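How to report misuse of public money to an oversight office

Many people in Kaltham have seen something wrong in a public office and did not write to anyone. They think that the letter will be thrown away, or that only a lawyer can write it. I prepared this page after helping with several such reports in our district. It explains how to write a petition which an officer can read, register and investigate. It is not legal advice, and the rules of your own state or country may be different from ours.

Before you start

Decide first what you want to report. A petition is for a particular act: a contract paid but not executed, a fee collected without receipt, a salary paid to a person who does not work in the office. General anger about corruption is understandable, but an investigator can do nothing with it.

Then find the correct office. In our district there are two doors. The Yammine Inspectorate receives complaints about contracts and purchases. The Vuvska Desk receives complaints about the conduct of staff, such as demanding money for a service which should be free. If you send your petition to the wrong door it will be transferred, but this takes time, and papers can get lost on the way.

Step 1. Write down what you know

Take a clean sheet and write the events in the order they happened. For each event put the date, the place, the office involved and how you know it. Please separate what you saw yourself from what another person told you. Both can be useful, but they are treated differently, and if you mix them the whole petition looks weaker.

Do not add adjectives. "The officer asked me for a payment and gave no receipt" is better than a long sentence about greedy and shameless people. I have read petitions where the first real fact came on page four.

Step 2. Collect the documents

Look for papers which can be checked by somebody else. Good ones are:

contract award notices from the notice board or the gazette
budget pages where the project is listed
receipts, bank tellers and payment slips
letters with a reference number
photographs of the project site, with the date when you took them

Keep every original at home and submit only copies. Write a number on the top right corner of each copy, and use the same numbers in your text, for example "see paper 6". The officer should never need to guess which paper you mean.

If a document is secret or belongs to your employer, ask for advice before you copy it. In some places the law protects a worker who reports, in other places the protection is only on paper.

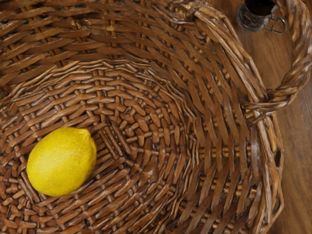 One lemon in a wicker basket.

Step 3. Ask for the missing records

Very often you have half of the story. You know that the road was not repaired, but you do not know how much was paid. In this case send a request for information before the petition. Keep it short, name the exact record you want, and say in which form you wish to receive it.

Our local rule gives the office 14 days to reply. Count from the day the request was stamped, not from the day you wrote it. If no reply comes, do not be discouraged – the silence can also be mentioned in your petition, together with a copy of the stamped request.

Step 4. Write the petition

Two pages are enough in most cases. Use this order:

Your name and address (or a statement that you wish to stay anonymous)
The name of the public office concerned
One paragraph which says what happened
The list of events with dates
The list of numbered papers
What you ask the office to do

For the last point, be modest and exact. You can ask for an audit of one project, or for an inspection of the site. Do not ask that somebody must be jailed. This is for the court to decide.

An anonymous petition is accepted, but the investigator cannot call you when something is unclear. Therefore it must contain more detail than a signed one. Also check that your details do not give you away by themselves, for instance a conversation where only two people were present.

Step 5. Submit and keep proof

Bring two sets. One remains with the office and the other must come back to you with a stamp. The counter at the Yammine Inspectorate is in room 19 and closes for lunch, so it is better to come in the morning. If you use the Tronurent online form, save the confirmation page as soon as it appears, as it is not sent to you by e-mail.

Step 6. Follow up

After 37 days without any message you may write a reminder. Mention your file number in the first line and attach a copy of the stamped page. Be polite, even if you are tired of waiting. The person who opens the letter is usually not the person who delayed the file.

If the reminder also stays without reply, you can write to the elected member for your ward and enclose both letters. I would wait with newspapers and social media until this point. A name published too early can bring you a defamation case, and it also warns people to remove the records. When you get a reply, keep the envelope with it, as the postal mark can show when it was really sent.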